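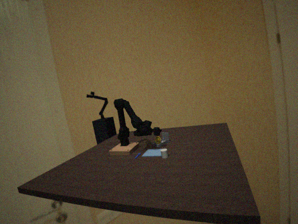
The simulated tabletop in Orby, with the arm over the clear holder and the yellow ring.

Orby 3 is now the default simulator for the planning team at Usgate. The main change is in how the planner checks for collisions. It used to test the whole arm against every object at every step. It now tests the gripper and wrist first and only looks at the upper links when those pass.

Shaohua Kong ran the new build on the tabletop set, 413 start positions in all. Median planning time dropped to 196 milliseconds. In 5 of the runs the planner returned no path, and those are logged in Herkora under the planning tag.

Transparent objects are still a weak point – the depth filter tends to drop thin clear panels, so the planner treats that space as free. A fix is in review and should be merged by July.

Anyone still on the Haslam branch should move their scene files over before then. The converter handles object poses and joint limits, but lighting settings have to be copied by hand.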